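Ich wollte schon länger mal aufschreiben, wie das bei uns in der Testküche von Kalleo so läuft, seit der Roboterarm mitarbeitet. Wird ein bisschen länger, holt euch einen Kaffee. (1/7)

Wir sind elf Leute und prüfen Geschirr und Kochsachen für Hersteller, die wissen wollen, wie sich ihre Pfannen im Alltag so machen. Früher hieß das: Pfanne greifen, anheben, absetzen, und das 31-mal hintereinander. Abends habe ich mein Handgelenk gespürt, und zwar ordentlich! (2/7)

Seit November übernimmt der Arm diese Serien. Emese Somogyi hat ihn eingerichtet und ihm den Namen Sosta gegeben, was wir erst albern fanden und jetzt alle sagen. Sogar in den Protokollen steht er so drin. (3/7)

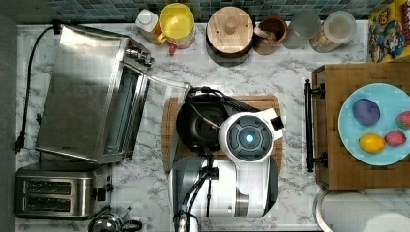 Was sich für mich verändert hat: Ich stehe weniger am Brett und sitze mehr am Tisch daneben, schaue zu, schreibe mit, stelle um. Am Anfang kam ich mir dabei ehrlich gesagt ziemlich faul vor. Inzwischen merke ich, dass ich nachmittags noch Kopf für die Berichte habe (und die sind besser geworden, sagt zumindest Benito). (4/7)

Benito Salcedo ist übrigens der, der am längsten dagegen war. 19 Jahre in der Küche, da hat man seine Griffe. Er meinte, ein Arm merkt nicht, wenn ein Stiel sich komisch anfühlt. Stimmt ja auch, deshalb macht er die ersten fünf Durchgänge immer noch von Hand, erst danach kommt Sosta dran. (5/7)

Nicht so schön: Die Aushilfsstelle für die Serientests wurde nicht neu besetzt. Gekündigt wurde keinem, aber ich denke schon manchmal daran, dass ich selbst vor Jahren genau über so eine Stelle reingekommen bin. Darüber reden wir im Team noch, und das finde ich auch richtig. (6/7)

Falls hier jemand mitliest, bei dem es ähnlich ist: Wie habt ihr die Aufgaben neu verteilt? Und wer darf bei euch umprogrammieren, alle oder nur eine Person? Bei uns hängt das gerade sehr an Emese, und die möchte ja auch mal Urlaub haben. (7/7)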